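Telescopes > Owner Guides > Josudwood 175

SECTION 7. FIRST LIGHT: SETTING UP FOR SATURN AND ITS MOONS

This section covers the first planetary session with the Josudwood 175 reflector on its equatorial mount. It assumes that you have assembled the tripod and fitted the tube rings as described in Section 3, and that the finder is attached. If the mount head still moves freely on the tripod, go back and tighten the center bolt before you lift the tube.

Revised 2022-03-19. Text by Beril Tuncer.

7.1 What you need

- The telescope, mount and both counterweights
- The 25 mm and 10 mm eyepieces from the accessory case
- The Resgate motor drive, if you bought one
- A red flashlight
- A star chart or phone app that shows the position of Saturn for your date
- A chair or stool of adjustable height

The 2x Barlow lens is optional. Leave it in the case until step 10 of 7.5.

CAUTION: Never point the telescope or the finder at or near the Sun. Permanent eye damage can occur in an instant. If you set up before sunset, keep both dust caps on until the Sun is fully below the horizon. Do not leave children alone with an uncapped telescope in daylight.

7.2 Choosing a place

Saturn is bright enough to be observed from a town, so a dark site is not required. A steady site matters more. Grass or bare soil is better than pavement, which gives off heat for hours after a warm day and makes the image shimmer. Avoid looking over rooftops and chimneys. Wooden decks pass every footstep to the tripod.

Do not observe through a window, open or closed. Window glass is not flat enough for magnifications over 50x, and an open window lets room air flow out across the front of the tube.

Check that you have a clear view toward the planet's highest point in the sky. For most readers in the northern United States this is to the south and fairly low, and trees can be a problem.
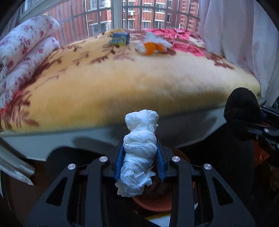 7.3 Letting the mirror cool

1. Carry the tube outside with the dust cap on.
2. Set it in the tube rings and lock both ring clamps.
3. Remove the cap once the tube is pointing away from any direct light.
4. Wait. Allow at least 45 minutes in mild weather and up to 90 minutes if the tube came from a heated house on a cold night.

A mirror that is warmer than the air around it heats the air inside the tube, and planets look soft and unsteady. This is the most common reason for a poor first view. You can use the telescope at low power during the wait.

NOTE: Storing the telescope in a dry, unheated garage or shed shortens the wait. Do not store it in a damp basement.

7.4 Balancing and aligning the mount

The mount has to be balanced with the eyepiece you plan to use already in the focuser. A drive motor working against an unbalanced tube will slip and may wear its gears.

1. Hold the tube with one hand and loosen the right ascension (RA) clamp.
2. Turn the counterweight bar until it is level with the ground.
3. Slide the counterweights along the bar until the tube stays put when you let go. Tighten the weights.
4. Tighten the RA clamp and loosen the declination (Dec) clamp, still holding the tube.
5. If the tube tips forward or back, bring it to a safe position, loosen the ring clamps a little, and slide the tube in the rings. Tighten and try again.
6. Return the tube to its home position, with the counterweight bar straight down.
7. Set the latitude scale to your own latitude. The scale is marked in 2-degree steps, and setting it to the nearest mark is fine for visual use.
8. Move the whole tripod until the polar axis points north. Sight along it to Polaris.
9. Check the bubble level again, as moving the tripod may have upset it.

CAUTION: The safety screw at the end of the counterweight bar must be in place at all times. A falling weight can break a toe or a tile floor.

Owners south of the equator should point the polar axis at the south celestial pole and set the drive switch to S. There is no bright pole star there. A compass corrected for local magnetic variation is close enough for the work in this section.

7.5 Finding and focusing Saturn

1. Put the 25 mm eyepiece in the focuser and tighten the thumbscrew.
2. Turn on the finder at its lowest brightness setting.
3. Loosen both clamps and swing the tube until Saturn sits on the red dot. It looks like a steady, pale yellow star.
4. Tighten both clamps.
5. Look in the eyepiece. If Saturn is not in view, the finder needs adjusting. See Section 4.
6. Turn the focus knob slowly in one direction until the planet is as small and sharp as it will go. Pass through best focus and come back to it.
7. Center the planet with the slow-motion cables.
8. Start the drive, if fitted. Wait a minute for the gears to take up the slack, then center the planet again.
9. Change to the 10 mm eyepiece and refocus. The rings should now be clearly separate from the globe, unless they are close to edge-on that year.
10. If the image is steady, add the Barlow lens. If it gets blurry and larger with no new detail, take the Barlow out again.

Without a drive, the planet crosses the field in less than a minute at high power. Place it at one side, let go of the cable, and watch it drift across. The view is steadiest when your hands are off the mount. 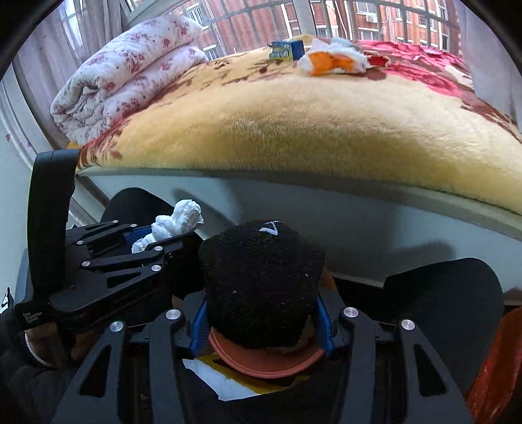

7.6 Finding Titan

Titan is the largest moon of Saturn and the only one that most owners will see on the first night. It shines at magnitude 8.4 or so, which is easy for this telescope, and it looks like a faint star. No surface detail can be seen. The moon is wrapped in a thick haze, and at this distance it is a point of light in any telescope of this size.

1. Go back to the 25 mm eyepiece.
2. Center Saturn and look for faint points on either side of it, out to four or five times the width of the rings on each side.
3. Compare what you see with the moon diagram in your app. Set the diagram to the right flip. A Newtonian reflector shows the sky turned upside down, with no left-right mirroring.
4. Make a small sketch with the rings as a guide and mark each point.
5. Look again the next clear night. Titan takes 16 days to go around Saturn and will have moved. Background stars will have been left behind as Saturn moves on.

Rhea is the next one to try, at magnitude 9.7, and is closer in. Tethys and Dione are harder because of the glare from the rings. Move Saturn just outside the edge of the field and look with averted vision, which means looking slightly to one side of the spot where the moon should be.

Iapetus is a special case. It has one bright side and one dark side, and it is much easier to see when it is west of the planet than when it is east. It also wanders a long way from Saturn, so an app is needed to pick it out.

7.7 Keeping a record

A notebook is more useful than most accessories. For each session write down the time, the eyepiece, the steadiness of the air on a scale of 1 to 5, and anything you saw. Use Universal Time if you plan to compare notes with other observers. The observing group in Felladville uses the log form printed at the back of this guide, and you may copy it freely.

Draw before you look anything up. It is hard to draw only what was in the eyepiece once you have seen a spacecraft picture of the same thing.

7.8 Shutting down

1. Switch off the drive and the finder. A finder left on will drain its battery in a few days.
2. Put the dust cap on the tube before you bring it indoors.
3. Remove the tube first, then the counterweights, then the mount.
4. If the tube has dew on it, leave the cap off indoors with the open end tilted slightly down until it dries, then cap it.
5. Do not wipe the mirror. A little dust has no effect on the view. Cleaning is covered in Section 9.

Eyepieces may be cleaned with a blower and a soft brush. If there is a fingerprint on the eye lens, use a lens tissue and one drop of optical fluid, with light pressure from the center outward. Fluid goes on the tissue and never straight on the glass.

7.9 Common problems

Image is dark with a round shadow in the middle. The telescope is far out of focus and you are seeing the shadow of the secondary mirror. Turn the focus knob until the disk shrinks.

Planet will not come to focus with the Barlow. The Barlow goes into the focuser first and the eyepiece goes into the Barlow. Check that the extension tube has been removed.

Planet looks stretched on one side at high power. The mirrors are out of alignment. See Section 8.

Planet drifts even though the drive is running. Check the N/S switch, then the clutch on the Resgate motor. If the clutch is loose the motor will turn without moving the shaft.

Slow-motion cable has come to a stop. The Dec control has a limited range of travel. Turn it back to the middle, loosen the Dec clamp, and point the tube again by hand.

Replacement cables, clutch screws and battery covers are supplied by Avcı. Quote part number 328 for the long cable.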